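Nobody in the second row at the Oprea could keep a straight face once the lighthouse started singing. Holia, the new chamber musical from writer and director I-hsuan Kong, asks 4 actors to play 30 villagers, a goat and one very lonely lighthouse, and it's a joy from the first foghorn on.

Kong began with two songs and a ghost story her aunt liked to tell in December. The score has grown since then – there's a sea shanty, a tango and a lullaby that stopped the room cold on Monday – but the show still feels like something shared across a kitchen table.
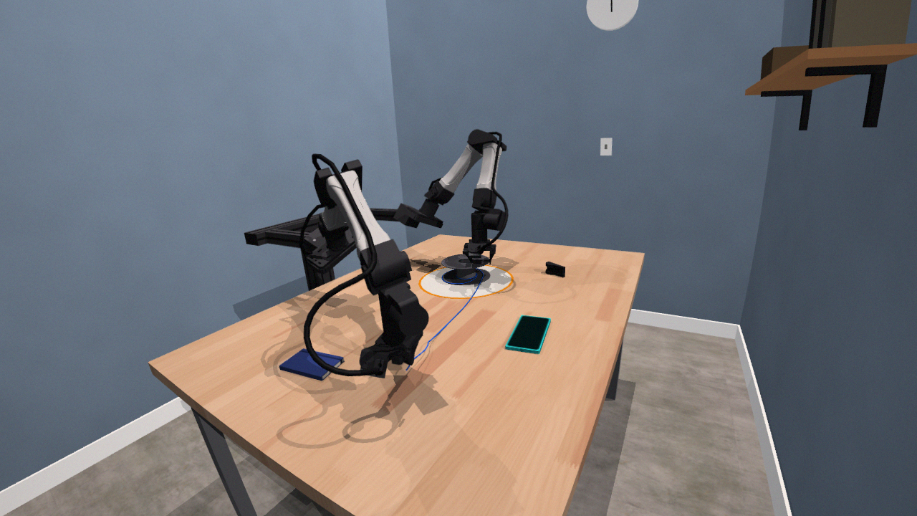
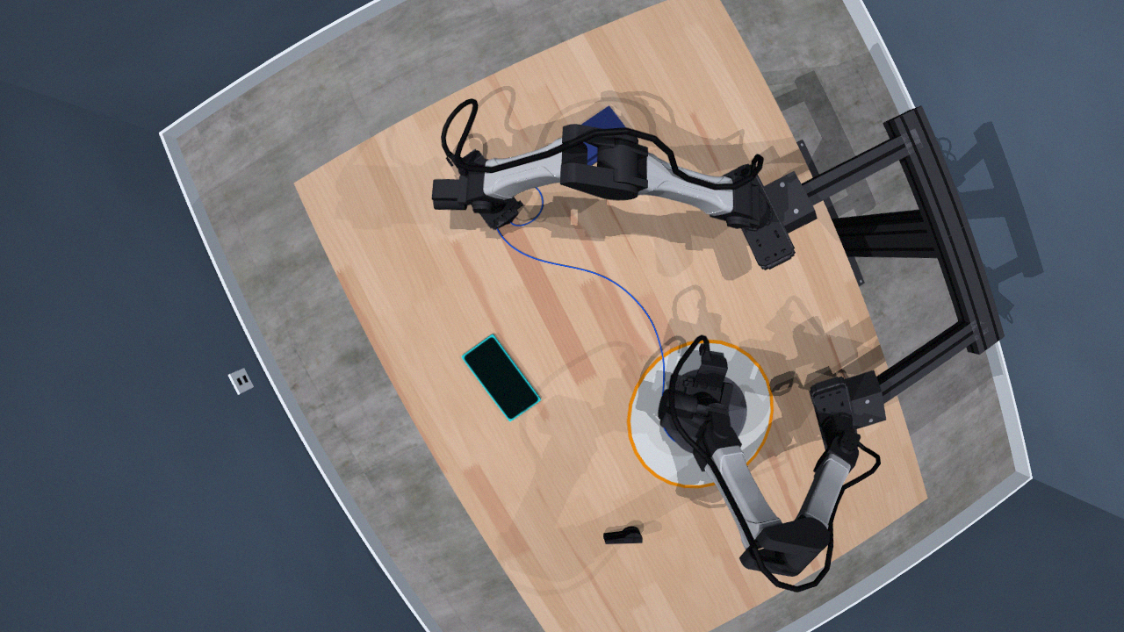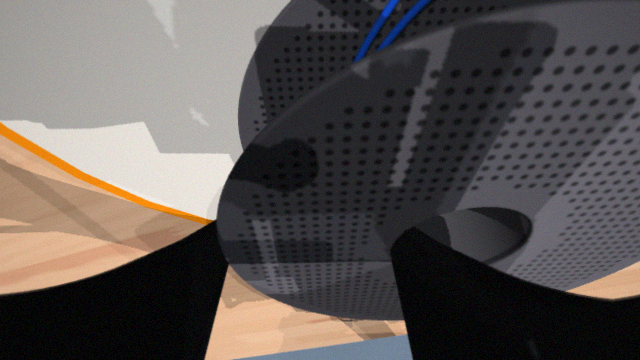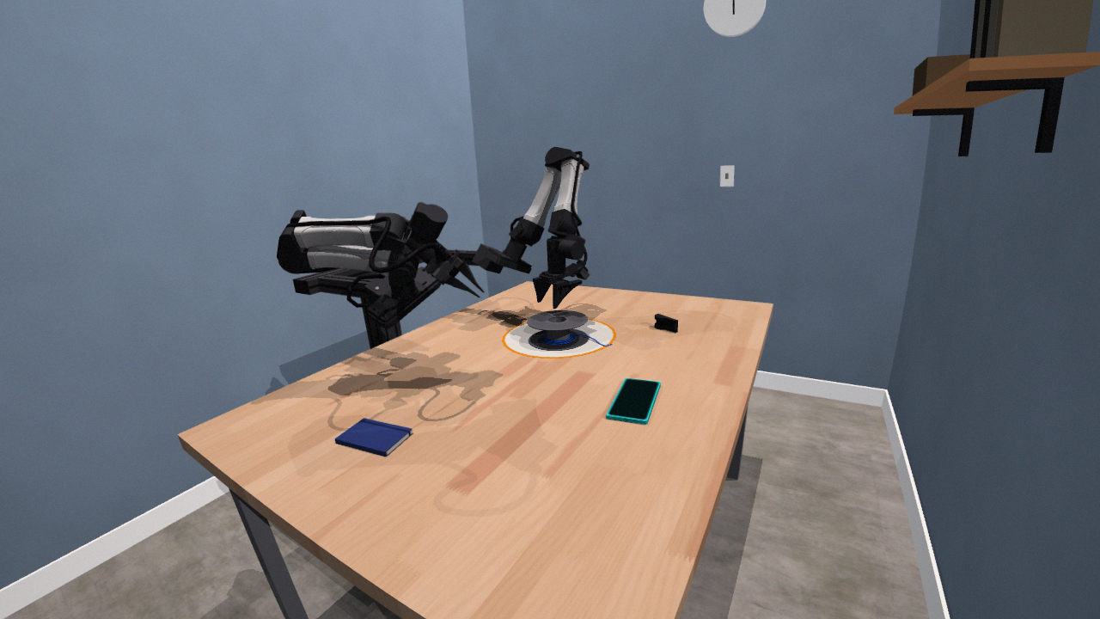

The second act is where the cast really lets loose. Hats fly, accents change mid-verse, and the storm is made with bedsheets and a thunder sheet you feel in your ribs! Kong says she wants people to leave humming, and I hummed all the way to the train. The Oprea seats only 50, so go early and sit close. The goat has a solo right before the finale.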